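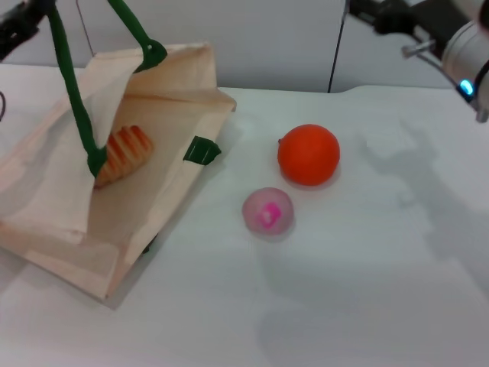
Plikeo open day at Kasov, Prellow: visit notes

Posted 02/06/2024

Kasov opened its Prellow office to registered users for one afternoon. I went mainly to ask about catalog migration in Plikeo, their photo catalog and batch export program, and to see the soft proofing module before it ships. Notes are in the order of the sessions. Where I could check something on my own laptop afterward, I say so.

Getting in

Registration was at the side entrance, past the loading dock. The email said to bring a license number, and the desk did ask for it. Visitors on the old perpetual license were given the same badge as subscribers. Parking is on the street and metered. Talks were held on the second floor and the demo machines were on the first, so there was a lot of stair traffic between sessions.

Catalog session

Jasmina Krasniqi leads the catalog team and ran the first talk. The current catalog is a single database file plus a folder of previews. The new version splits this into a main file, a search index and a preview store, and the preview store can sit on a different drive. The index can be deleted and rebuilt without touching ratings or keywords.

Migration runs once, on first launch, and leaves the old catalog alone. It writes a new one next to it, so you need free space for both. On the demo machine a catalog with more than 500 folders went through while she was talking. The progress bar stopped for a long stretch near the end, at the step labeled "Linking sidecars". She said the step is slow on network drives and that the bar counts folders, so one very large folder will look like a hang.

Points I wrote down:

Virtual copies keep their names but lose their stack order.
Color labels carry over. Custom label text does not, unless it was saved as a preset first.
Keywords with a comma in them are split in two.
Missing files are listed in a log in the catalog folder. The old version dropped them silently.

The comma problem is known and has no fix date. If your keywords use "Last, First" for people, change the separator before migrating. I tested this at home on a copy of my catalog and it split every one of them.

Passing files to another editor

This got the most questions. In the current release, if you select several frames and choose Edit In, Plikeo sends the files one after another, and some editors open them as separate documents. Krasniqi explained that the files are handed over as single requests, and that the receiving program decides what to do with each. The new version has a per-editor setting called "Send as list". With it on, all paths go over in one request.

The setting is off by default. It is under Preferences, External Editors, then the small arrow next to the editor name. Someone in the second row asked for a keyboard shortcut and was told no shortcut is planned, although the action can be assigned to a button in the toolbar.

Results come back only if the editor saves to the source folder. If you save elsewhere, you still have to synchronize by hand. I asked whether a watched folder would cover this. It will, but watched folders don't look inside subfolders in the first release.

Demo machines

The build on the demo machines was 1045. Each had the same set of raw files loaded – landscapes, a product shoot, a few high ISO interiors – and visitors could import from their own cards. My files came up with the correct camera profile. Lens correction was applied on import, which I don't want, and the box to turn it off has moved from the import dialog to the camera defaults page.

Batch export has been reworked. Jobs now go into a queue that can be paused and reordered, and each job keeps the settings it had when it was added. Previously, changing the export preset while a job was running also changed the files that hadn't been written yet. I tried to force the old behavior several times and couldn't.

Two faults I ran into:

1. Pausing a job in the middle of a TIFF leaves a partial file with the final name. It is overwritten when the job resumes, but if you cancel instead, the partial file stays.

2. The file name template ignores leading zeros when the sequence starts above 1.

I reported both at the desk and got ticket numbers by email the same evening.

Soft proofing

The proofing module was shown with a Pellegrini paper profile on a calibrated display. You can keep 3 profiles open side by side, and the out of gamut overlay is drawn separately for each. Rendering intent is set per profile. Black point compensation is still one global switch, so comparing a matte and a glossy paper means turning it on and off and looking twice.

Proof copies are now stored as settings and take almost no space. They can be exported through the same queue. Printing directly from the module is missing from this build, and the person at the station did not know if it would be in the release.

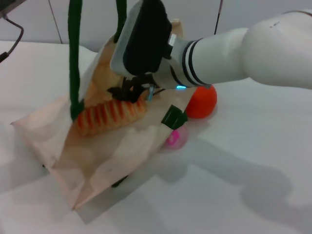 Licensing and dates

The release is planned for August. Existing subscribers get it as a normal update. Perpetual licenses bought within the last year are upgraded free, and older ones pay an upgrade fee that has not been set. A license will cover 5 computers, with two active at a time, and deactivation can be done from the account page.

The old version will go on opening old catalogs after the upgrade, and both can be installed together. The new catalog format can't be opened in the old version. Edits made after migration stay on the new side, so pick one and stay with it.

Slides are supposed to go up on the user page. They weren't there when I last looked.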